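Minutes, Sena Street Block Association, February get-together

Okay, I'm taking notes again, so bear with my spelling and my opinions. We started at 7:10 because the coffee maker took its time, and I'm fine with that since the coffee was good.

Last month's minutes were approved after I fixed the part where I wrote "goat" for "gate." Sorry, everyone on the north side!

Street trees. Zamfira Nedelcu brought the price list from Flandura, the nursery out past the county road. They'll do young lindens at 74 dollars each if we pick them up, more if they deliver. We went back and forth on lindens versus maples for a good long while (I like maples, I said so twice, I lost). The vote was for lindens, eight of them, planted along the stretch between the mailbox and the Sârbu bakery. Zamfira will ask the city for the digging permit and will email everybody the form about watering, which you really do need to fill out.

Bakery parking. The Sârbu folks sent a note saying delivery vans can switch to the alley before 6 a.m. Big thank-you from the people who sleep on that side! We agreed to try it through spring and talk again. 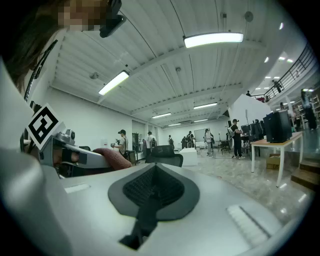
Sena Street, February

Second half, after the break. I had two slices of the walnut roll and regret nothing.

Money. We have 303 dollars in the account. The trees will eat all of that and then some, so there was talk of a plant swap and a soup night. Soup night won. I said I'd make the lentil one and now it's in the minutes, so I guess I'm making the lentil one. The goal is 300 dollars on top of what we have, tickets at the door, kids free.

Street lights. The one by number 8 is still flickering. Trilora, the company that handles repairs for our part of town, opened a ticket and closed it again without fixing a thing, as far as any of us can tell. I'm calling them back and I'll ask for a new ticket number this time. If you live near that light, please write down the nights it goes out, it helps when I'm on the phone.

Snow shovels. Two are missing from the shared shed. Please look in your garage. The red one has tape on the handle.

Newsletter. Same as always, send me your stuff. Short is good. Photos of your tomatoes from last summer are welcome, I could use the color!

We wrapped up at 8:40. Next meeting is same room, same time, and Zamfira is bringing the snacks.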